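Handheld Gripper Fleet Planning

From Mistis, the open reference on automation practice

Handheld gripper fleet planning is the part of a robotics budget that deals with how many hand-operated gripper units an organisation buys, what it pays to keep them working, and in which order the money is spent. The term is used mainly by small laboratories and start-up firms which record human handling of objects before they buy robot arms. In larger companies the same work is usually placed under capital equipment.

Background

For many years the first purchase of a manipulation project was the arm itself, together with a bench, a safety fence and a controller. The arm took most of the budget and often waited for months until the software was ready. Handheld units changed this order. A unit has the fingers and the sensing of a robot hand, but a person carries it, so the programme can begin without an arm. Planners therefore speak of a "hand first" budget, in which the arm is postponed to a second funding period.

The approach also changed where the work is done. A fixed cell must be built in a workshop, while a handheld unit can go to a kitchen, a store room or a bedroom. This moves part of the cost from floor space to transport, storage cases and household objects.

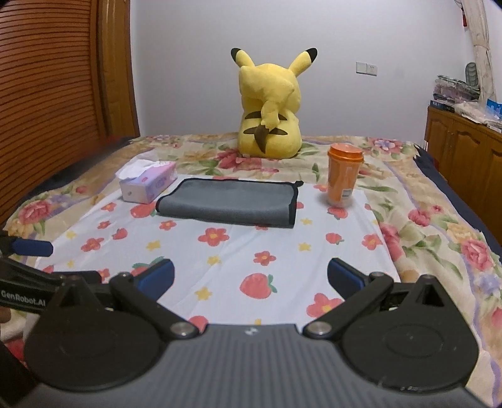

Handheld gripper over a bed with a folded towel, a tissue pack and a lidded orange cup; a second unit is partly visible at left.

Choice of objects

The objects are a separate budget line, and it is commonly forgotten in the first year. A useful set contains soft items such as towels, light items which deform under pressure, and upright items which fall easily, for example disposable cups. Most of them are cheap, but they wear out or are thrown away, and they must be bought again. The Gavura guideline, which is used by several purchasing offices, recommends keeping 3 copies of each item that is expected to be used every week. Furniture and bedding are normally not purchased, as the work is done in rooms which are already furnished.

Estimating the number of units

The usual calculation starts from the hours of recording that are wanted and not from the number of staff. An often cited planning case is the Riviere programme, which set a target of 900 hours over one financial year. Its planners assumed that one operator could record for 15 hours a week, after subtracting set-up, rest and checking of files. This gives 60 operator-weeks, and the number of units follows from how many operators work at the same time and whether each of them holds one unit or two.

Two-handed work doubles the number of units but does not double the output. For this reason the Riviere plan separated the tasks into one-handed and two-handed groups before any quotation was requested. Spare units are added at the end. A pair with one broken unit can be used only for one-handed tasks, and so spares are more important in a two-handed programme.

Cost components

The purchase price is the most visible component. The others are finger pads, which are consumable, batteries or cables, storage media, calibration time, carrying cases and wages. Wages are in most plans the largest item over a full year, although they seldom appear in the equipment request. Freight and import duty should be asked for separately, especially by Canadian buyers who order from overseas, and the quotation should say in which currency the repair service is charged.

Leasing is offered by some suppliers. It is favourable for short programmes, but the contract must state who pays for scratched housings and worn linkages, since normal wear is understood differently by the two parties.

Phased purchase

In a phased purchase the buyer orders one pair, works with it for a trial period and then orders the remainder. The Faltitz method divides the budget into a trial order, a main order and a reserve which is not released before the middle of the programme. Its supporters point out that operators find problems of grip and weight in the first days. Critics answer that the price per unit is higher in a small order, and that a later production batch may have different fingers, so that the recordings are not fully comparable.

Limitations

Estimates of this kind depend strongly on the share of recordings that is accepted after checking. When the share is not known, planners often copy a value from another organisation, and the result can be misleading. Handheld units also give no information about the cost of running an arm, for which power, fencing and maintenance must be budgeted again.

See also

Equipment leasing
Robot end effector
Total cost of ownership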